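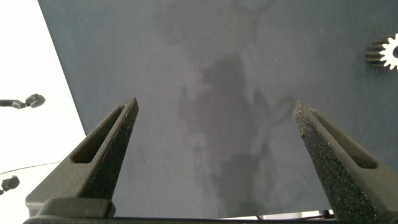 A dark tabletop with plenty of space.

6th September

I have lived in Nedville for long enough now that my neighbours ask me about the buses, and I am a little proud of this. When I came here I didn't understand even the ticket machine. Today I want to write about the walk from Louro to Mollon, which I finished last week after postponing it the whole summer.

The path starts behind the old station in Louro. There is a small sign, but it is turned the wrong way, so please don't follow it. You must go left by the wall and then straight up through the fields. I left the house at a quarter past five (my bus was the 515, which is easy to remember) and when I reached the first gate the sun was still quite low. The grass was so wet that my shoes were finished after ten minutes. I had dry socks in the bag and I was very happy with myself for this.

From the gate it is 40 minutes to the top. My map says that the highest point is 1144 feet, and in my country we would not call such a thing a mountain. But it is steep, and the last part is loose stones, and I sat down two times. At the top there is a wind that goes directly into the ears.
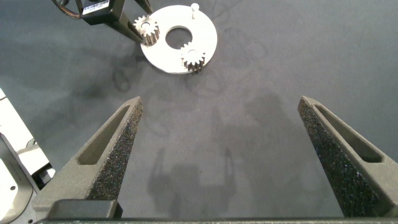
The way down to Mollon is gentler and in my opinion more beautiful. First you have heather, then a wood with very old beech trees, and then you hear the river before you see it. I met one woman with two dogs, and she told me that in November the lower path is often under water, and that people then use the farm road. She also said "mind how you go", a sentence which I like very much and still can't use myself without feeling like an actor.

In Mollon I wanted to have lunch at the Umusier, the café beside the bridge, but it opens only at noon and I was too early. So I ate my bread and cheese on the steps of the church.

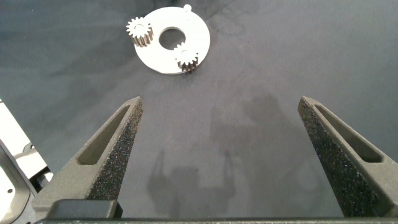
After that I waited for the café anyway. Their soup was leek and potato, with too much pepper for me, but the apple cake was excellent and I took a second piece home in a paper bag. It did not arrive home.

The bus back goes once every two hours and stops on the far side of the bridge, by the post box. I would do the same walk again, but in the other direction, so that the loose stones come on the way down. Maybe this is worse for the knees. If somebody has tried it, please write it in the comments, and tell me also which shoes you had.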